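Breltent conclui projeto de presença digital para a financiadora de equipamentos Postdale

Ituscombe, 21 de maio de 2022 – A Breltent, agência de marketing digital para empresas de serviços financeiros e industriais, comunica a conclusão da primeira fase do projeto contratado pela Postdale, sociedade de locação financeira e crédito para aquisição de equipamentos. O escopo compreendeu a reestruturação do site institucional, a revisão das páginas de produto e a implantação de um fluxo de qualificação de contatos por correio eletrônico.

A Postdale atende pequenas e médias empresas dos setores de automação, metalurgia e embalagem. Antes do projeto, as informações sobre prazos, garantias e documentação estavam distribuídas em 235 páginas, parte delas com conteúdo duplicado. Após a auditoria técnica, o site passou a contar com 145 páginas, organizadas por modalidade de contrato e por segmento de atividade.
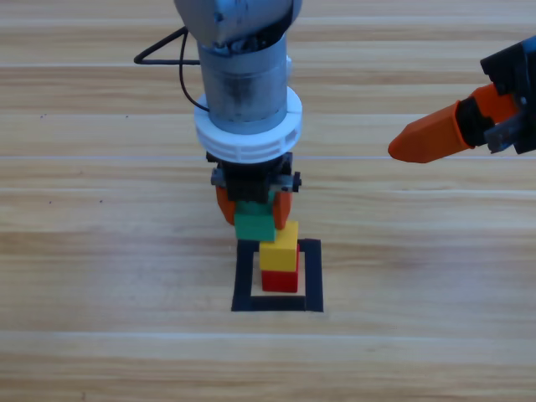 A auditoria abrangeu rastreamento, indexação, tempo de carregamento e correspondência entre termos de busca e páginas de destino. As URLs desativadas receberam redirecionamento permanente. Os títulos e as descrições foram reescritos conforme um padrão editorial único, e os dados estruturados foram aplicados às páginas de serviços e de perguntas frequentes.

A gestão dos contatos comerciais foi transferida para a plataforma Miranda, desenvolvida pela Breltent. O sistema registra a origem de cada solicitação, atribui pontuação conforme o porte da empresa e o tipo de equipamento pretendido e encaminha o registro à equipe comercial correspondente. Foram configurados 11 formulários, todos com campo de consentimento para o tratamento de dados pessoais.

A integração com o sistema de análise de crédito da Postdale é feita por interface de programação, com sincronização a cada duas horas. Solicitações incompletas permanecem em fila separada e geram mensagem automática ao solicitante.

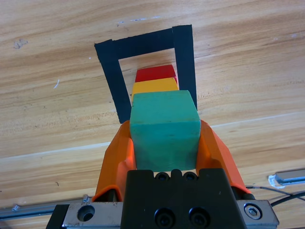
A segunda fase tem início previsto para junho e inclui campanhas de mídia paga em mecanismos de busca, testes comparativos de páginas de destino e um calendário de artigos técnicos sobre depreciação, valor residual e renovação de contratos. Os relatórios de desempenho serão mensais e discriminados por canal de aquisição.

Sobre a Breltent
Com sede em Ituscombe, a Breltent presta serviços de otimização para buscadores, produção de conteúdo e automação de marketing.

Sobre a Postdale
A Postdale oferece locação financeira e crédito para a compra de máquinas e equipamentos novos e usados.

Contato para a imprensa: departamento de comunicação da Breltent, Ituscombe.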